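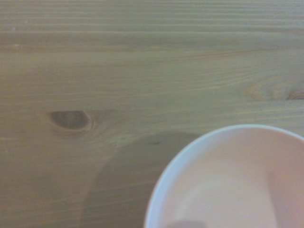 A knotted wooden tabletop with a pale bowl.

Sunday, July 8, 2018

Granstead residents with a tired dining table in the shed can have it looked over for free next month, when the Otness Hall furniture program opens its doors to softwood pieces.

The program has been running out of the old supper room since February and has so far dealt mostly with chairs. It has now taken in 224 of them, along with a smaller number of stools and bedside cupboards.

Organiser Dragica Vukčević said tables had been left until last as they took up so much floor space.

"We can fit 12 in the room if we stack the chairs in the hallway," she said. "People keep ringing to ask, so we've made the space."

Most of the tables offered so far have knots in the top, and Ms Vukčević said owners often wanted to know whether these should be filled.

"If the knot is sound, leave it alone. I like the colour they give a table. If it moves when you press it, bring it in and we'll have a look."

Hanane Berrada will run the finishing bench, where owners can try oils and waxes on offcuts before choosing one. She has asked people not to sand anything at home beforehand.

The hall is at 304 Tesley Road. Tables must be able to pass through a standard door, and legs should be taken off where possible. Bookings are needed and can be made at the hall office on weekday mornings. Each household may bring up to two pieces.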